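Olga Domínguez on dressing a stage with nothing that grows

An interview with the prop maker behind the garden at the Clillilthorpe
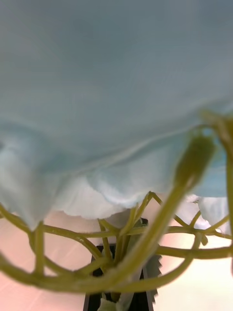

Pale blue petals with ruffled white edges, seen from underneath.

Olga Domínguez has been making props for small theaters since she left college, and she says she still can't keep a houseplant alive. She works out of two rooms over a tire shop in Atalcombe, and for most of the winter both rooms were full of leaves.

The leaves were for "The Long Bed," a play by Lies Van der Linden that opens at the Clillilthorpe on 17th March. The whole play takes place in one garden over one summer. The script asks for beans, squash, a hedge, a pear tree that loses a branch in the second act, and a row of flowers that an old man waters every time he comes on.

"I read it and I called Lies and asked her how big she thought the row was," Domínguez said. "She said, oh, as long as the stage. I wrote that down and then I went for a walk."

The finished set uses 3,101 leaves. Domínguez knows the number because she pays her helpers by the piece and has the receipts. Most were cut from bedsheets bought at thrift stores, stiffened with watered-down glue, and hung on clothesline to dry. The hedge took the most. The squash took the least but caused the most trouble, as squash leaves are wide and kept curling the wrong way overnight.

She learned to sew from an aunt and learned everything else on the job. Her first paid work was a tray of bread for a school production of a French comedy. She made the loaves out of upholstery foam and painted them with house paint. One of the actors bit into a roll during dress rehearsal.

"He was fine. He said it was better than the cafeteria," she said. "I've used salt dough ever since when I think somebody might get hungry."

Hugo Vidal, who is directing, wanted a garden that could be handled. His actors pick beans, pull weeds and step through the hedge instead of walking around it. Domínguez said this changed how she built nearly everything. The bean vines are wired to come apart at the same points every night and go back together with snaps. The weeds are weighted with fishing sinkers so they make a noise when they land in the bucket.

"Hugo broke the pear tree the first day," she said. "He was showing the branch scene to Thắng and he pulled the wrong branch. I had told him which one. So now the right one has a bit of red thread on it."

Thắng Đàm plays the old man. He came to the workshop twice in August, before rehearsals had started, and asked to practice with the watering can. The can holds real water, and the water has to go somewhere, so there is a tray with a drain hose under the front row. Domínguez tried three kinds of fabric before she found one that could get splashed every night and not sag. She would not name the fabric. She said she'd had enough trouble finding it the first time.

The budget for the garden was $1,423, not counting wages. Domínguez said that is on the high side for the Clillilthorpe and would not cover the doorknobs at a bigger house. She spent a third of it on wire. Over 100 yards of clothesline came free from a motel that was closing.

Asked what she would do with more money, she thought for a while. "Storage," she said. "I throw out so much. You make a thing for five weeks and then there's nowhere to put it. I had a beautiful cow."

The cow was for a show called "Tinda," which ran four seasons ago and closed early. It went to a farm stand outside town, where it stood beside the road until the head came off in a storm. She has kept the head.

She doesn't look at many real gardens while she works. For the hedge she used a seed catalog and a photo of her dentist's parking lot. She thinks an audience sitting twenty feet away reads color first and shape second, and that detail mostly matters to the actors.

"If Thắng bends down and there's a vein in the leaf, he bends down differently," she said. "I can see it from the back row. Maybe I'm the only one who can."

She has one rule for the people who help her, and that is to stop when the light goes. Colors mixed under the ceiling bulbs come out wrong in the morning, she said, and she once repainted an entire orchard on account of it.

After the run ends, part of the garden will go to a youth theater, which has asked for the hedge and the bean vines. The pear tree is too tall for their ceiling. Vidal has asked for the squash, and Domínguez said he can have it if he comes and gets it himself.

Her next job is a kitchen, with a sink that has to overflow in the first ten minutes. She has already bought the sink.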